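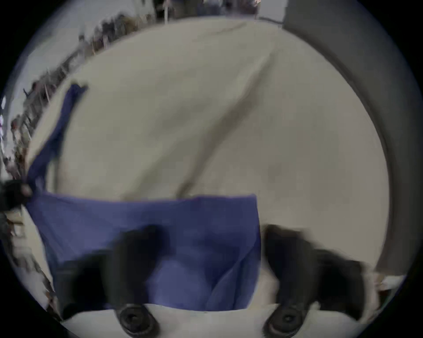

4. Folding and tying the blue cloth

Work on a large, padded surface with a pale cover. Creases in the cover do no harm, but pull it smooth if the cloth keeps catching.

4.1 Lay the cloth flat and turn it until a long side faces you.

4.2 Fold the near side to the middle, then the far side over it. Repeat until you have a band.

4.3 Cross one end over the other -- the upper end should point away from you. 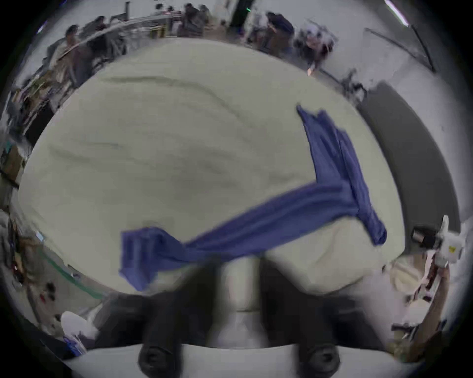 Leave both ends spread at this stage. If one is much shorter, slide the crossing toward the longer end before going on.

NOTE: Pleats do not need to match. They flatten out when the knot is drawn up.

4.4 Pass the upper end under the crossing and bring it back toward you.

4.5 Hold the cloth at both ends and draw it out sideways, a little at a time.
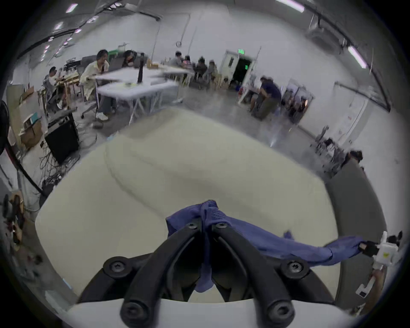

Stop when the knot sits firm. Pulling harder only makes it difficult to undo.

CAUTION: Do not use pins to hold the cloth in place. They can go through the cover.

4.6 To store the cloth, untie it and roll it up. For replacements, ask Lemine for part 328.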